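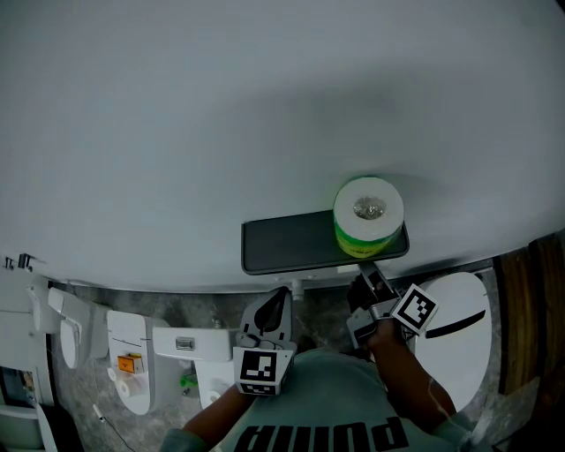 Klopapier auf der Ablage, Greifer rechts am Metallarm. Stand heute Vormittag.

02.08.2019, von Pendo Ogola

So, jetzt also Bad! Nach den Küchensachen im April hatte ich mir geschworen, erst mal nichts mit Keramik anzufangen, aber für Kakum (so heißt unser Lernsystem, fragt nicht) fehlten uns Beispiele aus Sanitärräumen komplett. Also stehen wir bei Bianchini zwischen den Toiletten, grauer Marmorboden, alles blitzt, und wir üben Klorollen.

Das Prinzip kennt ihr ja von den letzten Einträgen: in jeder Hand ein Greifer, auf jedem ein weißer Würfel mit schwarz-weißem Marker, und dann macht man die Aufgabe einfach vor. Immer wieder. Rolle nehmen, abstellen, Hände zurück, nächster Durchgang. 245 Durchgänge haben wir bis jetzt im Bad aufgenommen, insgesamt liegen wir bei 2.054, und 55 davon muss ich leider wegwerfen, weil ich den Marker mit dem eigenen Unterarm verdeckt habe. Grrr.

Was mich diesmal echt beschäftigt, ist die Ablage. Eine flache, dunkelgraue Fläche mit runden Ecken, darunter ein kurzer Metallarm, und ich greife ständig nach diesem Arm, um mich abzustützen! In der Küche war das egal, da gab es nichts zum Festhalten. Hier lernt Kakum das womöglich gleich mit und klammert sich später an jede Halterung, die es findet. Grolleck meint, ich soll solche Durchgänge getrennt ablegen und als »mit Stützhand« markieren. Mache ich jetzt, auch wenn die Ordnernamen langsam lächerlich lang werden.

Zweite Baustelle: Tempo. Ich werde mit der Zeit schneller und schlampiger, und am Ende hat man lauter hektische Beispiele in der Sammlung. Deshalb gibt es jetzt nach jedem Block eine Pause (Kaffee, kurz raus, Finger ausschütteln – die Griffe gehen ganz schön auf die Daumen).

Morgen kommen die Deckel dran, auf und zu, ganz langsam. Und wenn die Zeit reicht, noch die Spültasten, davor habe ich ein bisschen Respekt, die sind so klein! Falls jemand von euch einen Trick kennt, wie man mit Greifern sauber drückt, ohne abzurutschen: bitte in die Kommentare.

2 Kommentare · 55 Mal geteilt

Zuletzt im Blog
Küche, letzter Teil: Tassen stapeln mit Kakum
Cevemlow und der Ärger mit den Zeitstempeln
Welche Handschuhe unter die Greifer?
Warum ich Ordner inzwischen doppelt sichere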